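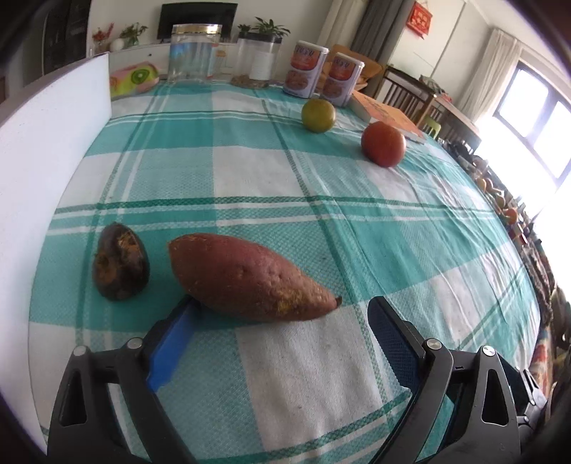 3강. 뿌리채소 고르기와 갈무리

지난 시간에 양파 썰다가 끝나 버려서 진도가 조금 밀렸죠. 오늘은 뿌리채소로 바로 들어갑니다. 지난번 유인물 뒷장에 있던 보관 표를 같이 펴 놓고 읽어 주세요. 표를 잃어버린 분은 Hidayah Latuheru 조교에게 말씀하시면 다시 뽑아 드려요.

1) 껍질부터 봅시다
저는 고구마를 살 때 색보다 껍질을 먼저 봐요. 붉은 보랏빛 고구마라도 표면이 매끈하기만 한 건 드물고, 얕게 팬 자국이나 잔뿌리 흔적은 거의 다 있습니다. 사진 속 고구마도 그렇죠? 오른쪽 아래에 누르스름한 갈색으로 거칠어진 부분도 보이고요. 이런 자리를 만나면 수업에서는 손끝으로 꼭 눌러 보라고 해요. 단단하면 껍질만 조금 두껍게 벗기고 쓰면 되고, 물렁하게 들어가면 그 고구마는 그날 바로 갈라서 속을 확인합니다. 속까지 변색됐거나 쓴 냄새가 나면 아까워하지 말고 버리세요. 곰팡이가 핀 것도 마찬가지예요!

2) 모양과 칼질
한쪽은 뭉툭하고 다른 쪽은 가늘어지는 고구마를 똑같은 두께로 썰어서 한꺼번에 찌면 가는 쪽이 먼저 풀어져요. (작년 반에서 Elie Nassar 씨가 이걸로 죽을 만들었는데 맛은 좋았습니다.) 그래서 저는 굵은 쪽은 반달로 얇게, 가는 쪽은 통으로 큼직하게 썰어요. 끝에 달린 짙은 갈색 꼭지는 먼저 잘라 내고 시작합니다. 꼭지 근처는 섬유질이 질겨서 한 마디쯤 더 들어가서 잘라도 괜찮아요.

3) 왼쪽의 작고 까만 것
고구마 옆에 선 달걀 모양 뿌리채소, 색이 아주 짙죠. 한쪽은 거의 검은색에 윤이 나고, 위쪽과 왼쪽 아래는 긁힌 듯 황갈색이에요. 이름 맞히기는 시키지 않을게요. 겉만 보고 이름을 단정하는 습관은 이 수업에서 좀 버렸으면 합니다. 모르는 뿌리채소는 파는 분한테 이름과 익히는 법을 물어보고 사세요. 생으로 먹으면 안 되는 종류도 있으니까 확인 전에는 맛보지 않기, 이건 약속입니다.

4) 집에서 보관할 때
고구마는 씻지 말고 흙만 털어서 종이에 싸 두세요. 냉장고는 안 됩니다. 너무 차가우면 속이 딱딱해지고 맛도 떨어져요. 저는 신발장 옆 서늘한 자리에 두는데, 가족들은 싫어하지만 거기만 한 데가 없더라고요. 상처 난 것은 따로 빼서 먼저 먹고요. 감자는 또 이야기가 달라서 다음 강의로 미룹니다.

실습 준비물
고구마 하나(크기는 상관없어요), 채소칼, 도마, 종이 몇 장, 필기구. 앞치마는 실습실에도 있는데 끈이 짧은 것뿐이라 각자 챙겨 오는 게 편해요.

조별 실습은 Shadi Khalaf 씨 조부터 시작합니다. 두께를 다르게 썬 조각을 5분 간격으로 꺼내서 젓가락으로 찔러 보고, 들어가는 느낌을 각자 말로 적으세요. “잘 익음” 한마디로 끝내지 말고 “겉은 쑥, 가운데에서 걸림” 이런 식으로요.

과제
집에 있는 뿌리채소 3가지를 골라 껍질 상태, 만졌을 때의 단단함, 지금 두고 있는 장소를 적어 옵니다. 그림을 그려도 좋고 글로만 써도 좋아요. Afaf Daher 씨가 지난번에 색연필로 그려 온 당근이 아직 실습실 게시판에 붙어 있으니 궁금한 분은 오며 가며 구경하세요. 제출은 다음 수업 시작할 때, 출석부 옆 바구니에 넣으면 됩니다.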